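COMMUNIQUÉ DE PRESSE

Skaltwood ouvre un atelier de réparation textile à Notanham

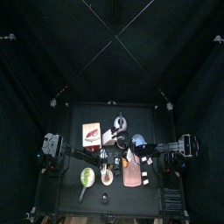
L'essentiel

Notanham, le 16 oct. 2019. Ouverture au public de l'atelier Skaltwood, ancienne filature Urrutia, rez-de-chaussée côté canal. Réparation de manteaux, sacs, toiles de tente, rideaux. Dépôt sans rendez-vous le matin, retrait l'après-midi. Tarif unique de 12 euros pour les petites reprises, devis pour le reste.

Porté par l'association Flundenside, le projet a démarré en mars avec deux machines à coudre et une table de coupe prêtée par la ville. Depuis, près de 100 pièces reprises pendant la phase de test, surtout des fermetures éclair et des doublures. Beaucoup de parkas aussi.

« On refusait du monde dès le deuxième mois, il fallait un vrai local », explique Margareta Pop, présidente de Flundenside. « Les gens gardent leurs affaires si la réparation coûte moins cher que le neuf. Sinon ils jettent. »

Formations

Cours du soir à partir de novembre, 20 places par session, niveau débutant. Animation : Nelu Sârbu, tailleur, et Despina Jitaru pour la partie maille et remaillage. Matériel fourni, apporter ses propres vêtement à reprendre. Inscriptions sur place ou par téléphone, priorité aux habitants de Notanham.

Une session « toile et cuir » est à l'étude pour mars prochain, sous réserve de financement.

Collecte de chutes

L'atelier recherche fil polyester, boutons, boucles, sangles, chutes de coton d'au moins 100 grammes. Pas de fourrure ni de tissus enduits. Dépôt aux heures d'ouvertures, entrée par la cour.

Contact presse

Grigore Mocanu, association Flundenside
Visites de l'atelier pour la presse : sur demande, prévenir la veille. Visuels libres de droits pour toute reprise du communiqué.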